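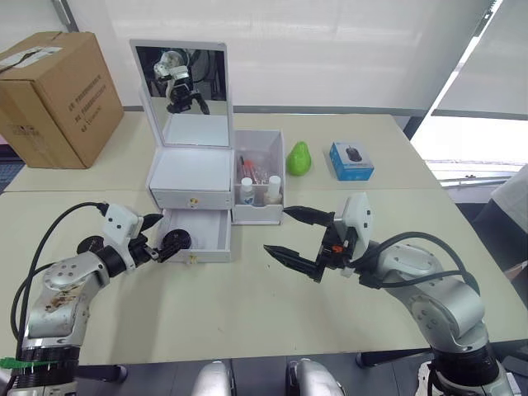 Re: [signals-history] Searching the Jirnlow transcripts

Hello all,

Replying to Aušra's message, which I've left at the bottom for anyone who missed it. I have spent a few evenings with the Jirnlow transcripts and can answer most of it.

The short version is that the search box on the reading site looks only at the typed-up text field. It does not look at the call sign, the frequency or the operator's initials, which were entered in separate columns when the logs were keyed in. If you type a call sign in the box you will only find the sheets where an operator happened to mention it in the remarks. That explains the poor results for Grestska.

To search the other columns you need the full table. Go to the Matheson collection page, scroll past the finding aid and take the file marked "all fields". It is plain comma-separated text. A spreadsheet will open it, but watch out for the call signs. Any that look like a number followed by E and another number will be turned into scientific notation as soon as the file opens, and saving it makes that permanent. Import the call sign column as text. I lost an evening to this and had to download it again.

If you would rather not use a spreadsheet, Eruvari reads the file as it stands. Set the first row as headings and switch off "guess types". After that a search on the call sign column for the Grestska net gives 778 log sheets, against 42 from the website. I have not checked all of them, but I read through the ones for May and they were all the right station. A few are duplicates where the same sheet was typed twice by different people, with small differences in the times.

The time column is a mess, by the way. Some typists kept the times as written and others converted them, and there is no flag to say which. Where the sheet number ends in a letter the time seems to be as written. I would not rely on that for anything you mean to publish. Go back to the scan.

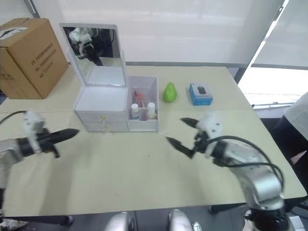
Does the website show every result it finds?

It stops at 2000 sheets and gives no warning, so any search that returns exactly that number should be narrowed by year and run again.

On the garbled groups: the typists used a full stop for each letter they couldn't read, so a five-letter group with two missing might be K..RT. The website treats the full stop as the end of a word and indexes the pieces separately. In Eruvari you can tick "pattern" and the full stop will match any letter, but that works the wrong way round for us. It lets you search with gaps, and what you want is to find a gap in the sheet that your known group would fill. The way I do it is to list the possible versions of the group with one or two letters replaced, and search for the lot, with "pattern" off this time. For a five-letter group that is not a long list. I can send my list-maker to anyone who asks. It is a very short script with no comments in it.

Two corrections to what I said on this list last year. I wrote that the blue sheets were copies made at the station. They are copies, but they were made later, at the office that received them. I also said the 3 in the priority column meant urgent. It is the lowest grade. Apologies to anyone who sorted by it.

I don't know who to write to about the missing register for the second reel. The address on the collection page bounces. If anybody has a working one, please post it here.

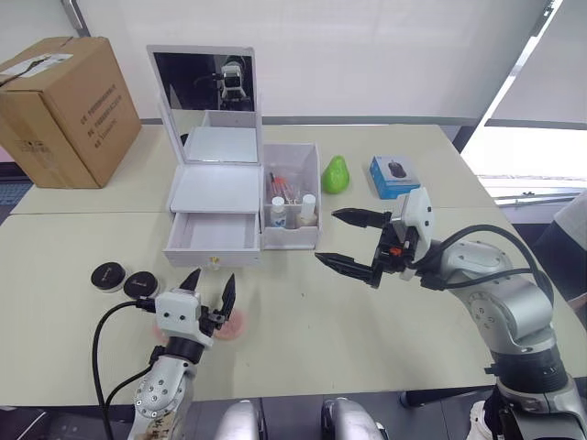 On 2026-01-19, Aušra Kalniņš wrote:

> I am trying to follow one station through the Jirnlow
> transcripts and not getting far. Searching for any of the
> Grestska call signs on the site gives me a handful of sheets,
> and I know from the paper index that there should be many
> more. Is the search broken, or were the rest never typed up?
>
> Also, has anyone found a way to look for a cipher group when
> some of its letters could not be read? I have four groups
> from a notebook and would like to know whether the same
> message was picked up anywhere else.
>
> Last thing. The register for the second reel is listed in
> the finding aid but the link goes to the first one again.
> Does anyone have a copy?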